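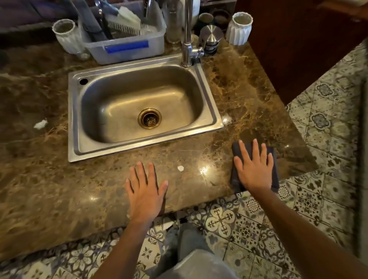 Foto: Imelda Lagman / Archivo Norner

4. Instalación del adaptador Bluetooth Clonetti en la radio original

Esta sección es para las radios con conector redondo de 8 pines. Si su radio tiene conector plano, pase a la sección 5. Los vehículos fabricados antes de 1981 no son compatibles, tampoco con el cable de extensión Ersoy.

Antes de empezar, anote el código de seguridad de la radio. Cuando se desconecta la batería, muchas radios lo piden de nuevo y Norner no puede recuperarlo.

1. Apague el motor y quite la llave del contacto.
2. Desconecte el polo negativo de la batería.
3. Introduzca las dos llaves de extracción en las ranuras laterales de la radio, hasta oír un clic.
4. Tire de la radio hacia usted, despacio y recta. No haga palanca con un destornillador.
5. Localice el conector redondo en la parte trasera. Si hay un cargador de CD conectado, es necesario retirarlo: los dos aparatos no pueden funcionar al mismo tiempo.

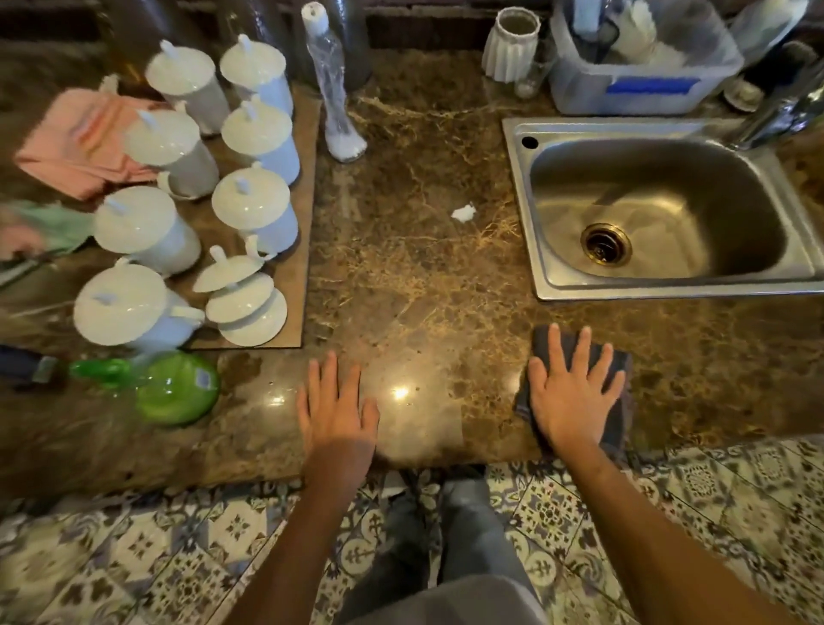

6. Conecte el enchufe del adaptador, con la flecha hacia arriba. Debe entrar sin fuerza.
7. Conecte el cable rojo a una corriente de 12 V que se apague con el contacto, y el cable negro a masa.
8. Pase el micrófono por detrás del salpicadero y fíjelo lejos de las salidas de aire.
9. Vuelva a conectar la batería e introduzca el código de la radio.
10. Pulse la tecla de fuente hasta que aparezca CD o AUX, según el modelo.

PRECAUCIÓN: no conecte el cable rojo a una corriente permanente. El módulo consume 57 mA en espera y puede descargar la batería.

Nota: para emparejar el teléfono, busque el nombre Flidanance en la lista de dispositivos. Ponga el volumen del teléfono al 100 % y regule después con el mando de la radio. Si se oye un zumbido con el motor en marcha, revise primero el punto de masa.

Texto revisado: 2024-12-25. El esquema de colores de los cables se encuentra en el anexo B.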